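**Torska votes to keep its lost property, mostly**

The parish of Torska has decided, by a margin of 34 votes, that it will go on looking after things people leave on the bus.

The question was put to residents in June, after the bus firm Votel announced it would no longer store lost items at its Dornura depot. Votel had been doing so for years, in a room that was also the staff kitchen, and had grown tired of finding gloves in the cutlery drawer. It offered the parish a choice. Torska could take the lot or Votel could throw it away, and would Torska kindly say which by the end of the month.

Torska is a place that can argue for two winters over a bench, so the end of the month was considered rude. Still, 698 people voted, which beats the turnout for the last council election and also the one before it. Leaflets went through doors. One side's leaflet had a drawing of a sad umbrella.

Sunita Sachdeva, who led the campaign to keep the items, called the result "a clear instruction". Farhad Shokri, who led the campaign against, called it "a lot of fuss about hats". The two live next door to each other and share a drive.

Under the plan, anything left on the number nine or the school bus will be brought up from Dornura once a fortnight and kept in the back room of the Buenaventura café, in return for a rent of 300 a year. The café's owners had asked for 400. They were talked down over a lunch which, according to the published accounts, the parish paid for.

Items will be held for three months. After that, anything worth selling will be sold, anything worth giving away will be given away, and the single gloves will be discussed again at the spring meeting. Mr Shokri has asked for it to be written down that he raised the matter of the gloves first.

There was a brief wobble over food. The first draft of the rules said that all items must be kept for the full three months, and it had been through two readings before someone at the back asked about sandwiches. The rules now say that fresh food goes in the bin the same day, while sealed food may be kept for a week. A further clause, on whether a birthday cake in a box counts as sealed, has been put off.

Claiming something back will be fairly simple. Owners need to say what they lost, when they lost it and one thing about it that a chancer wouldn't guess. Ms Sachdeva tried the system out on her own family and was able to return a scarf to her brother, who said it wasn't his but he'd have it.
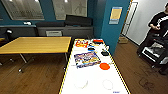
Votel says it is pleased with the outcome and has already reclaimed its cutlery drawer. It has also sent the parish a bill for the first delivery, on the grounds that driving lost property to Torska isn't the same as driving passengers to Torska, even when it travels on the same bus. The parish has replied that the items were going there anyway. Letters are expected to continue into the autumn.

Meanwhile the café will open its back room from two until four in the afternoon, except when there's a christening. Anyone who has lost a set of false teeth is asked to come early and speak to Ms Sachdeva quietly. There is more than one set, and she would like to get it right first time.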